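November 15, 2025

Notes from the Wash House: the great sweater season

Well, it got cold. Last week I went up to the attic for the big blue bins, and I have been picking through wool ever since. I love this part of the year. I love it so much that I forgot to put out a newsletter in August altogether, which a few of you wrote in about (thank you, and sorry, it was too hot to think about mittens).

So this one is all about looking after wool at home, and mostly about washing it, because that's what fills my inbox every fall. There are 261 of you on this list now! When I started it was my knitting group and my sister, so hello to everyone who came over from the Lemeck yarn fair. I hope the skeins you bought are already on needles.

First, the question I get most. Do you have to wash a sweater every time you wear it? No, please don't. Wool airs out beautifully. I hang mine over the back of a chair by an open window overnight and it's fresh by breakfast. The brown cardigan I wear for gardening gets a proper wash 2 times a year, once when I pack it away and once when I dig it out, and it has outlived three pairs of boots.

When it does need a wash, I use the bathroom sink, cool water, and a small squeeze of wool soap. I've been on the Gevis one for ages. You don't need much, and if you can see a mountain of suds you've overdone it and you'll be rinsing until supper. Push the sweater under, leave it alone for 16 minutes (that's one side of the record I play while I wait, it's hardly science) and then lift it out with both hands underneath, like a sleeping cat. Never pull it up by the shoulders. I did that once with a lace pullover and ended up with a lace dress.

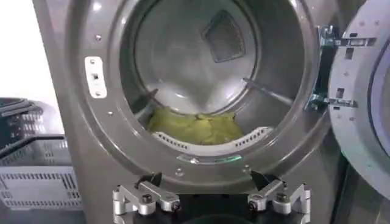
Felting is where I get the sad letters. Somebody's favorite pullover goes in with the towels and comes out sized for a teddy bear, and they want to know if I can save it. Mostly I can't. What shrinks wool is heat and rubbing together, and a tumble dryer hands out plenty of both. The fibers have tiny scales on them, and once those scales catch on each other they stay caught. I think people get fooled by how gentle it all looks in there, with that smooth rounded collar at the mouth and the shiny metal walls going back to the vent, and not a thing you'd call rough. It's the tumbling that does the damage. A sock that's been knitted from superwash yarn will often come through fine, so check your ball band before you panic, and if you've lost the band (I lose all of them) knit a little square from the leftovers and sacrifice that first.

If it has already happened, you can try a soak in lukewarm water with a good glug of hair conditioner, then stretch the thing gently while it's wet and pin it out. I got back a couple of inches on a vest that way. It was never the same vest, but my niece wears it, so there you go. Anything past saving makes lovely pot holders, and cut felt doesn't fray, so you can skip hemming.

Drying flat takes patience and floor space. I roll the sweater up in a towel, kneel on the roll, and then spread it out on a second towel somewhere the dog doesn't go. Turn it over the next morning. My thick Tralon pullover, the one with the cables, takes a good two days even with the heating on, and I've stopped trying to hurry it along. If you have a mesh rack that sits over the bathtub, use that, it's much quicker than a towel on the floor. Pat the ribbing in toward the middle while it's damp or your cuffs will flare out like trumpets.

A word about moths, since three of you asked. Wash before you store! They like the bits with skin oil and soup on them. I fold everything into cotton pillowcases, tie the tops, and put in a little bag of cedar chips. Lavender smells nice but I've had holes in a drawer full of lavender, so I don't lean on it anymore. Anything I'm suspicious about goes in the freezer in a zip bag for a couple of weeks. Yes, next to the peas.

Now some news. The mending circle is back in the room over the Lema bakery, and we've got the good lamps this time. Bring whatever has a hole in it. I'll have darning mushrooms to lend and more than 90 odds and ends of wool in every color except, for some reason, navy. If you have navy, bring navy. There's no charge, but we do pass a jar for the heating, and the bakery leaves us the day's leftover buns if we ask nicely.

Next time I want to write about elbows. I have a whole bag of sweaters with gone elbows and I've been trying out patches, knitted ones, sewn ones, a leather pair that made me look like a geography teacher. If you've got a method you swear by, hit reply and tell me, and send a picture of the inside too, I always want to see the inside.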